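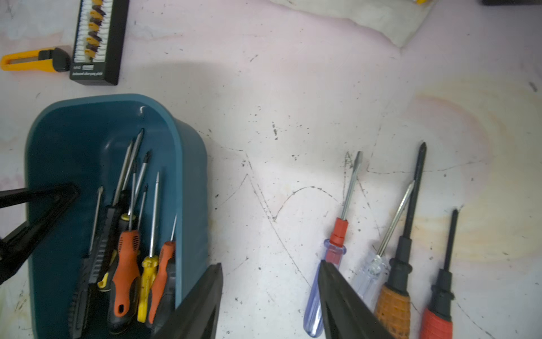
Philomena Quaye thought the benches should have been cleared before visitors came in, and told us so while we were still signing the book. Afia Mensah disagreed. The open day at Grellisbridge is meant to show the workshop as it is on a working day, she said, and she left everything where it was.

I was glad of that. I have been to a few of these days where every tool was on its hook and there was nothing to learn about how people do the work. The repair room at Grellisbridge takes up the back half of the ground floor. We went in at 10 in the morning, 17 of us, and were split into two groups. Mine started at the benches and finished in the stores.

The small-repairs bench has a light top, mostly white, with faint pink and beige stains and a lot of black specks and smudges on it. Thin dark lines zigzag over the middle of it. Screwdrivers are kept upright in a teal-blue plastic bin with the handles down and the tips up, which is the opposite of what I do at home. I asked Mensah about it. She said you pick a screwdriver by its tip, so the tip is what you want to see. The handles in the bin were a mix of black, yellow and orange, and they didn't look like a set. A yellow utility knife lay out on the bench next to a black balance charging board with a column of white sockets down it.

Charging got more time than I expected. Battery work has become a large part of what comes through the door, and Mawuli Zakaria gave a short talk on it. The rule at Grellisbridge is that packs are charged only while a person is in the room, and the log sheet has to be signed at the start and at the finish. He passed the sheet around. Last year the room booked in 1,137 items, and the cordless tools among them came mostly from two building firms in town. Vacuum cleaners were next. He had less to say about vacuum cleaners.

After the talk we could try a repair ourselves. I was given a desk lamp with a bad switch and took far too long over it. Abdul-Rahman Amegashie, at the next place, had his radio open and closed again before I found the second screw. You keep what you fix if the owner never came back for it, so I now have a lamp.

The stores are down four steps, and the light is poor. Spare parts are in drawers by type, and the labels are handwritten. Some drawers have two labels, old and new, and you have to ask which one counts. Obed Mahama runs this side and is partway through moving the list to a computer. He has done 40 drawers and would not say how many are left. Old manuals are kept in a cabinet by the door – visitors can read them but not borrow them.

Lunch was soup and bread in the front room for nine dollars, paid in cash. The line was slow. The second group got there before us and the bean soup was gone, so I had tomato.

Some practical points for anyone going next time. Parking behind the building fills early, and the street out front is permit only. The steps to the stores have no ramp, but Mahama will bring a drawer up if you ask him. Wear closed shoes or they will keep you behind the rope. Children can watch the benches but can't do the repair session. Safety glasses are lent at the door, and a scratched pair is no use for small screws, so check yours before you go in.

The next open day is in November. Zakaria plans to repeat the battery talk and add a part on storing packs over the winter. Put your name down at the front desk or phone ahead.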